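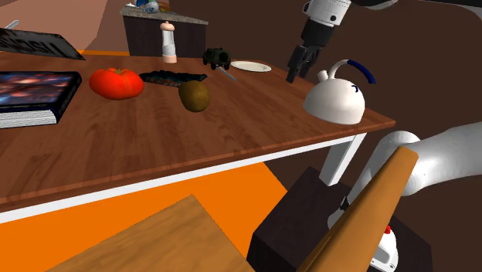 Progress Report to the Mensah Fund
Livari Town Office, Neighborhood Services
Covering the period from the signing of the grant through the end of June

Dear Mawuli and everyone at the Fund,

Thank you again for your patience in waiting for this one. I know you had hoped to see it a little sooner, and I had hoped to send it a little sooner, but we wanted the last of the curb ramp inspections to be signed off before I put anything in writing. The inspector came out on Thursday and went down both sides of Corkari Street with his level and his clipboard, and I am very happy to say that he passed everything on the north side and asked for only small corrections on the south. More on those corrections further down.

You will remember that the grant was made for three things: repairing the sidewalks on Corkari Street between the school and the library, putting in a safer crossing at the Mill Lane corner, and setting up a simple way for residents to tell us about broken sidewalks and burned-out street lights without having to come to a meeting. I will take them in that order, and then say something about money and about what we would like to do with the rest of the year.

Sidewalks

When we walked the street last fall with the public works crew, we marked 195 slabs that were cracked, sunken or lifted by tree roots badly enough to trip somebody. As of the end of June, 97 of them have been replaced or ground level. I would have liked that number to be higher, and so would the crew. We lost most of April to rain, and then the concrete supplier had a truck out of service, and by the time both of those troubles were behind us the school was in its testing weeks and had asked us (very nicely) to keep the jackhammers quiet until three in the afternoon. We said yes, of course, but a crew that can only break concrete after three does not get much concrete broken.

Since school let out the work has gone along at a much better pace. The crew now starts at seven in the morning at the library end and works toward the school, and people who live on the street get a door hanger two days ahead telling them when they won't be able to pull out of their driveways. We did have a mix-up near the start, when the hangers for one block gave the wrong day, and I spent a long evening on the phone apologizing to people who had moved their cars for nothing. The hangers are now checked against the crew schedule by two people before they are printed.

The trees have been the hardest part, and I want to be open with you about that. There are old maples along the south side, and their roots are what lifted a good many of the slabs in the first place. Our first plan was to cut the roots back and pour straight. The county arborist came to look and told us that two of the maples would probably not live through it. Neighbors on that block feel strongly about those trees - several of them remember them being planted - and after a long and rather warm discussion on the sidewalk one evening, we agreed to curve the new walk around both of them. It takes a few feet from the town's strip of grass and nothing from anybody's front yard. The curved forms take longer to set and cost more per foot, and you will see that in the budget section.

The inspector's corrections on the south side are all to do with ramps. One has a lip at the gutter that is too high for a wheelchair, and the textured panel on another was set slightly crooked. The contractor has agreed to fix them at no charge to us. I expect that to be finished well before school opens.

The Mill Lane crossing

I am so pleased with this part that I have trouble keeping it short. The new crosswalk is painted, the curbs have been brought out on either side so that the distance a child has to walk in the street is a good deal shorter, and the parking space that used to hide people from drivers coming down the hill is gone. We heard some grumbling about the parking space, mostly from customers of the bakery, and the bakery owner very kindly put up a hand-lettered sign pointing people to the lot behind the building.

The flashing light that drivers are supposed to see when somebody pushes the button has been delivered and is sitting in the public works garage. It cannot go up until the power company moves a service line on the pole, and we are waiting for a date from them. I call every week. In the meantime Senyo Abubakari, our crossing guard coordinator, has arranged to keep a guard at the corner during the summer reading program at the library, mornings only, and she has told me she would like to do the same for the first weeks of school whether or not the light is working by then. I think she is right, and we would like to use a little of the contingency line to pay for it if you have no objection.

Reporting problems

We had promised you a reporting line that would be easy for older residents as well as for people who like to do everything on their phones. The town already had a contract with Flurow for its water billing, and they were able to add a short form to the same page where people pay their bills. It asks where the problem is, what kind of problem it is, and whether the person would like to be called back. There is also a telephone number that rings at the front desk here, and there are paper slips at the library and at the senior center with a box to drop them in. We empty the boxes on our way home.

So far we have received 78 reports by all of these routes together. Street lights are the largest group, followed by sidewalks, and after that a very mixed bag: overgrown hedges, a leaning stop sign, a storm drain that smells, and several messages that were meant for the school district. We pass those along. We had thought the online form would bring in nearly everything, and the paper slips have turned out to be far more popular than we planned for. We have already had to print more.

What we have not done well is telling people what happened after they wrote in. A resident will report a dark street light, the light will get fixed, and the resident never hears from us. Several people brought this up at the spring open house, and they were fair about it, but they were also correct. Beginning in July, every person who asks for a call back will get one within the week, even if all we can tell them is that we are still waiting on the power company.

Money

The full statement is attached separately, so I will only touch on the lines that have moved. Concrete and forms are over what we planned at this point in the project, because of the curved sections around the maples. Paint and signs came in under. Printing is over, thanks to the door hangers and the extra slips, though it was a small line to begin with. The contingency has not been touched. We are asking your permission to move the savings from paint and signs across to concrete, and to spend part of the contingency on the crossing guard as I described. We are not asking for any new money.

The rest of the year

The crew's plan is to finish the remaining slabs on the north side in July and move to the south side in August, leaving the two maple sections for last so that the arborist can be there when they dig. If the weather is kind to us the whole street should be walkable by the time the leaves come down. The light at Mill Lane depends on the power company, and I would sooner not guess at a date.

We would love to have you come and walk the street with us, Mawuli, any morning that suits you. The library end is the better place to start, as there is parking and a bench and usually some coffee. Please wear shoes you don't mind getting dusty, and let the front desk know the day before so that the crew can have a vest and a hard hat waiting for you.

With warm thanks from all of us,

Neighborhood Services
Livari Town Office

Attached: statement of spending to the end of June; inspector's list of corrections, south side; arborist's letter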